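Zumis: what we learned from making a very small game about a very slow boat
Speaker notes, 16 Jun 2020
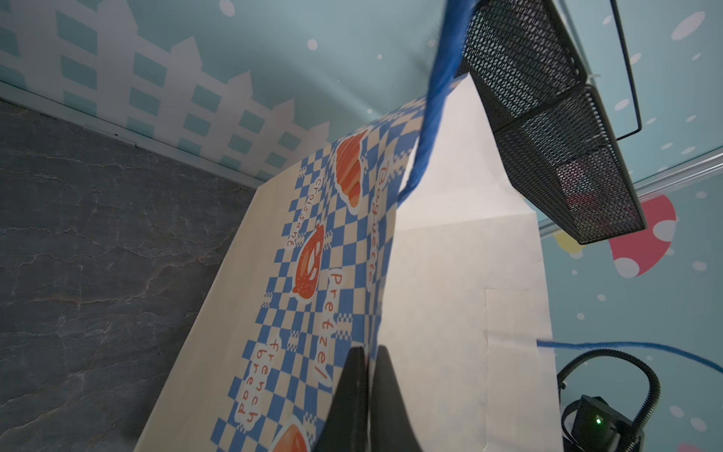

Open with the trailer, sound off. Say hello while it plays. It lasts 37 seconds and the boat moves twice, so there is time.

What Zumis is: a mobile barge simulator. You haul gravel along a made-up river from Kuhlmann to Trarberg. Top speed, walking pace. We promised realistic physics on the store page before we had any physics, and I'd like to apologise to the two programmers in the room.

Slide 2 -- the launch. We went live in April. First week: 2,155 downloads. Pause here for applause, then show the next number. Players who reached the first lock: 387. Leave it up. Drink some water.

Slide 3 -- why they left. Our tutorial had 22 steps. Step one explained how to close the tutorial. Most people took us up on it and then drove straight into the bank, where the boat stayed, because reverse was step nineteen.

Slide 4 -- the fix. We cut the tutorial to a rope, an arrow and a bell. If you hit the bank, the bell rings and the game puts you in reverse. The purists wrote to complain. Both of them still play.

Slide 5 -- water. (Go slower, I always rush this.) The first version worked out every wave properly and turned phones into hand warmers. The current version is a flat sheet with a wobble on it. In testing, players called the wobble "much more realistic". Don't sound bitter.

Slide 6 -- the Nudness build. Someone will ask, so get in first. It was a typo for "Nearness", the setting for how close the camera sits. It went out in the update notes as "Improved Nudness". Our best day for downloads so far, and our worst for reviews.

Demo if the projector behaves. Load the save just outside Trarberg, NOT the one at Kuhlmann, or we'll all be here until supper.

Questions. Likely ones: Will there be multiplayer? (No.) Can the barge sink? (Not on purpose.) Is there an Android version? (Look at the programmers.)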